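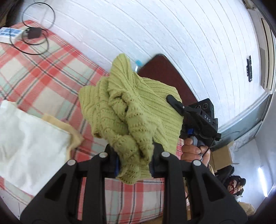 Lurnov, the clothes repair and resale service, will open its knitwear collection to households across the region in January. Customers can send in up to 13 items at a time, and jumpers and cardigans will be accepted alongside coats and denim. Heavier knits are often left at the back of a wardrobe when they could still be worn. An olive-green sweater in a chunky cable and ribbed stitch, with rows of small eyelet holes, is the kind of piece the service wants to receive. Knits of this type should be laid out on a bed or table, checked for pulls and folded before packing. They should not be sent on hangers.

Collection bags are made by Skader and come in two sizes. Each bag has a label for the customer's name and a short form for noting holes, missing buttons or worn cuffs. Bags can be ordered online or picked up from the Feda shop, which is open until 7pm on Thursday.

Items are sorted within 2 working days. Those in good order go on sale through the Noh resale rail, and the rest are mended first or passed on for yarn recovery. Lurnov has set a target of 2000 knitted garments for the first season.

"People ask us about jumpers more than anything else," said Vanderleia Bittencourt, head of collections at Lurnov. "Please wash them, let them dry flat and fold them loosely. We can deal with a loose thread or a hole in the elbow."

The first 29 customers to book a collection will receive a darning kit.

Bookings are open now on the Lurnov website.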